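Siebe Maes
11/10/2020

Spent most of the past couple of weeks getting the stone in our kitchen back in shape. A few people asked what I did, so I'm putting it all in one thread. Long one. Mute me if you don't own granite.

Background: the house in Plendbridge came with granite all over the kitchen and dining area. Speckled, cream and gray with black and tan in it. The people before us picked it. I would have picked something else, but it's paid for and it's not going anywhere.

The trouble with a busy pattern is that it hides dirt. You wipe it, it looks fine, you walk off. Then the sun gets low in the afternoon and you see rings and smears everywhere.

In July I noticed water was leaving dark spots next to the sink. They would fade in an hour or so. I ignored it all summer.

By October the spots were taking most of the day to fade, and one by the coffee maker had turned into a permanent brown patch about the size of a saucer. So I called De Bruijn, the stone yard out past the feed store.

The man at De Bruijn told me to do the water test before spending any money. Put a spoonful of water on the stone, leave it, look at it after ten minutes. If it beads, the sealer is still good. If the stone goes dark, you need to reseal.

I did it in several places. By the sink it went dark almost right away. Near the wall it beaded up fine. The dining table was somewhere in between. The middle was OK and the side where we sit was not.

That makes sense when I think about it. The side where we sit gets wiped after every meal, and for two years I was wiping it with a spray that had vinegar in it. Don't do that. Vinegar wears down the sealer and it can dull the polish too.

De Bruijn quoted me 200 dollars to come out and do the counters and the table. Fair price, I think. But they were booked for 23 days and I wanted it done before my in-laws arrived, so I did it myself.

First job was getting everything off the stone. This took longer than the sealing did.

Off the counter: coffee maker, toaster, knife block, bread box, the fruit bowl, a jar of pens, two jars of rubber bands, a dish of keys that open nothing in this house.

Most of it I just moved to the bedroom floor. The toaster and coffee maker went on the washing machine, and we had breakfast in the laundry room like that. My son thought it was great.

Threw out the second jar of rubber bands. Kept the first. Also kept the keys, against advice.

Next, the brown patch by the coffee maker. It was oil, from a bottle that used to stand there and drip. Plain cleaning did nothing.

What worked was a poultice. Baking soda and water mixed to a paste like thick yogurt, spread on the stain, plastic wrap over it, tape around the edges. Leave it a full day. Take the wrap off and let the paste dry out before you scrape it away.

Use a plastic scraper. An old store card is fine.

First round took out maybe half of it. I did it again and it got lighter. After the third I could only find it because I knew where to look. I stopped there.

Then cleaning. Warm water, a little dish soap, soft cloth. Rinse with clean water, and then rinse again. Soap left on the stone makes a film, and if you seal over a film you've sealed in the film.

Do the edges while you're at it. Ours are rounded, and there's a line underneath where crumbs and grease collect. I went along it with an old toothbrush. Not a nice job. I changed the water several times.

Same with the table. I got down on the floor and looked up at the underside of the edge, and I will be doing that once a month from now on.

Drying matters more than I expected. The stone has to be dry all the way through before you seal, and it can look dry when it isn't. De Bruijn said to wait overnight. I waited 21 hours, mostly because I had work.

For drying I tried paper towels, an old T-shirt, microfiber and a plain terry towel. The terry towel was best for soaking up water. Microfiber was better for the last pass when you want the streaks gone. The T-shirt just pushed the water around.

Now the sealer. I used Makon, the kind you wipe on. It's what the yard had on the shelf. I'm not getting anything for saying so, and I have nothing to compare it to.

I also bought a bottle of Clistari daily cleaner, to replace the vinegar spray. It has no smell to speak of, which was the main thing I wanted.

How the sealing went: pour a little on, spread it with a cloth, work in small sections. Let it sit as long as the can says. Then wipe off everything that hasn't soaked in. All of it.

I left some on too long in the corner by the fridge and it dried to a sticky haze. The fix is to put a bit more sealer on top, which loosens the old stuff, then wipe both off right away. That took care of it, but my arm was sore.

Open a window. I did it with the window shut for the first section and had a headache by lunch.

Two coats by the sink and on the side of the table where we sit. One coat everywhere else. Wait between coats. Then leave the whole thing alone for a day -- no water, no plates, no elbows.

Keeping people's elbows off a dining table for a day was the hardest part of the job. I ended up turning the chairs around.

Did the water test again after that. It beads by the sink now. It beads on the table. I made everyone come and look at it. Reactions were mixed.

Total cost, for those who asked: the sealer, the cleaner, a box of baking soda and some tape. Well under what the yard quoted. Total time is harder to say because so much of it was waiting. If you count the waiting, 14 days from the first water test to the last.

Then I had to decide what goes back. My wife's idea was to put back only what we'd missed. I had missed the coffee maker and the toaster. She had missed the fruit bowl. The knife block went in a drawer and I keep forgetting which one.

The bread box is in the garage for now. It always took up the best stretch of counter and we keep the bread in the fridge anyway.

On the table, anything that sits there for more than a meal gets something under it. Placemats for plates, the doily for bottles and glasses. The doily was my grandmother's, and I used to think it was just for show, but it does keep a wet bottle off the stone.

The woven placemats are round and bigger than you need. I looked at thinner ones. The thick ones stay flat and don't slide, so those are staying.

I keep one towel out on the stone now in case of spills, and the rest are in the drawer. It's never folded. I fold it, someone uses it, it's in a heap again. I've stopped folding it.

The other thing I changed is where the oil stands. It's on a small plate now, inside the cabinet. Should have done that when we moved in.

How it looks these days: 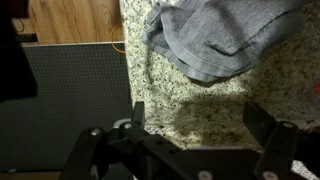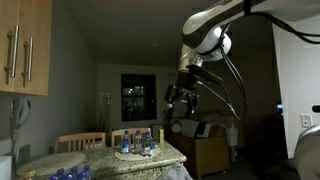
The gray towel on the granite in the first one, the dining table with the placemat and the doily in the second.

Some answers to replies, since I got the same few questions.

Does it look different after sealing? Not much. A little deeper in color where it was worst. If you're hoping for a big change in shine, that's polishing, and it's a separate job. I didn't do that.

How often? The yard says once a year for a kitchen that gets used. I'm going to go by the water test -- if it still beads next fall I'll leave it alone.

Can you use the same stuff on marble? I don't know. Ask whoever sold it to you. I only know what I did on granite, and only on mine.

Hot pans: people say granite can take it. Maybe so. I still use a trivet.

And to the person who asked about the chips on the rounded edge of theirs: I have one too, down low by the dishwasher. De Bruijn fills those with a colored resin. I'm having them look at it when they have an opening, and I'll add to this thread once it's done.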